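Second evening with the hand gripper

Posted in August, filed under Workshop

On Thursday I went again to the shared workshop in Dorgate to continue with my hand gripper. For those who did not read the earlier post: it is a tool you hold in your fist, with a trigger, and two fingers in front which close when you pull. A small camera looks down over the fingers. Later I want to use the recordings to teach my little arm at home, the one I call Utberg after the street where I bought its motors.

The first version was too weak. The fingers were thin and they bent to the side when I pinched something hard, for example a bolt. So I printed new ones, thicker, with a flat pad. Each finger is fixed with 2 screws from the top. I wanted 4 at first, but there was not enough place for the screwdriver, and two are holding well until now.

The threaded inserts gave me more trouble. You must push them into the plastic with a hot iron, and the iron must be straight. My first one went in like the tower of Pisa. I threw away that part and printed it again, which took the whole night. The second time I used the drill stand from the Rankin shelf to guide the iron, without switching on the drill of course, and the insert is now level with the surface. If you have access to such a stand, I recommend it very much.

Then I set the camera angle. I want to see both fingers low in the picture and plenty of table in front of them, so that the arm can find an object before it comes between the fingers.
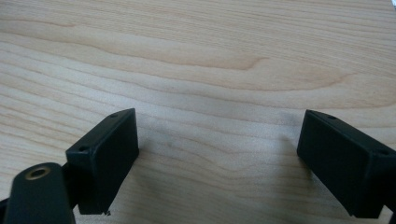 I wrote down the position of the camera bracket with a pencil on the inside of the cover, so I can put it back if it moves. The trigger spring is still too strong for me. After one hour my hand is tired, and when the hand is tired the recordings become bad also. I ordered a softer spring from Drornness, but they did not tell me the delivery day.

My counter shows 1,215 pulls of the trigger so far. The linkage has a little play now, which I can feel more than see. I will try a thin washer there before I change anything bigger. If somebody has made a similar joint with printed parts, please write me which washer you used, and if you put grease or not.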